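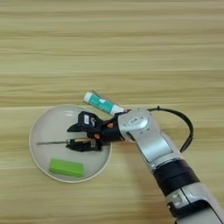
Screwdriver in hand over the plate. Sponge and toothpaste still to go.

Can a hand like this do chores yet?

s_kiani
Posting for the manipulation people. The lower fingers are wrapped around the handle with the shaft out to the left. My claim is that grasping is good enough for a kitchen or a bench. Scheduling is what's left.

oster_bench
Disagree. A rigid handle is the easy case. Ask it to turn a screw. Axial load plus torque, and the handle walks in the grip.

ritu_r
We logged 1491 pick-and-place cycles at Bhardwaj last June. 423 needed a person to step in, mostly soft items and tubes. I would not call that a chore machine.

s_kiani
What was your timeout?

ritu_r
30 seconds, then it counted as a fail.

s_kiani
That's strict. A slow pick is still a pick.

edel42
Not on a line with a 12 second takt. At home, maybe.

oster_bench
Sponge is the one I'd want to see. Picking it up is fine. Wiping a plate with it means holding contact force while the sponge compresses, and position control alone won't do it.

s_kiani
Agreed on wiping. I still say sorting and clearing are solved.

ritu_r
Post your intervention rate and we can compare.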